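Search this site Go

Posted in: Makers & Sheds, Interviews

Two grippers and a pile of laundry: an afternoon at the Noltcombe workshop

March 17, 2026

I'd been told to bring a snack and something I didn't mind getting wrinkled, so I turned up at the Noltcombe shared workshop with a granola bar and an old dress shirt. The shirt went straight on the pile. The granola bar I kept.

The builder I'd come to see (no name, please, "my boss thinks I spend my weekends gardening") has had the corner bench since last August. The project is called Drutari, and the plan is a pair of arms that can fold clothes at home. So far there are no arms. What there is, and I think it's much more fun, is a pair of hand-held grippers that you squeeze yourself!

"I started with the arms, like everyone does," the builder told me. "I had a spreadsheet of motors. The total at the bottom was $3,692 and I closed the laptop and went for a walk." The walk must have been a good one, as by the end of it the arms were on hold and the fingers had become the whole job. You hold one in each hand, you work the cloth with them, and whatever you can't do that way goes on the list of things to fix.

And there is a list. It's taped to the wall and it's on version 7, same as the fingers.

"Version one was basically salad tongs," the builder said. "The pads tipped as they closed, so they bit at the top and did nothing at the bottom. I lived with it for two months. I don't know why. Stubborn, I guess." 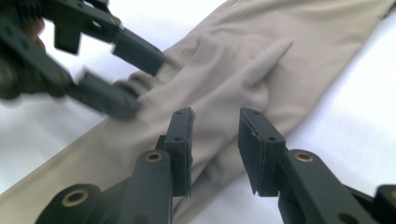 I asked what the hardest thing to pick up was, expecting to hear fitted sheets. Wrong! "Anything soft and stretchy with legs or sleeves. A towel has corners, you go find a corner. With these you grab what you think is an edge, and you've got a bit of the middle, and the whole thing comes up like a jellyfish." The trick at the moment is to use one gripper to hold the bunch still while the other hunts for a fold worth grabbing. It sounds easy. I got a turn and dropped everything for ten minutes straight, and my wrists knew it the next day.

The brass bushings in the joints are the builder's favorite part, and I got a long speech about them. Earlier versions ran the screws straight through the plastic, and the holes went sloppy. "You'd close it and the fingers would sort of shrug at you." The bushings came in a bag of 500 from Serrano, the surplus place across the road, so if you need any, ask at the corner bench.

The pads are next for a redo. The builder wants a grippier face, and has been arguing with the Mistex forum over what to glue on. "I've had the rubber glove people and the bike tube people at each other for weeks. I only asked one question."

So when do the arms come back? "When I can fold a shirt with these without swearing. If I can't do it with my own elbows, I don't see how a motor's going to."

I left my shirt there. It's apparently a good one to practice on, lots of collar.

Contact | © 2026 | Back to top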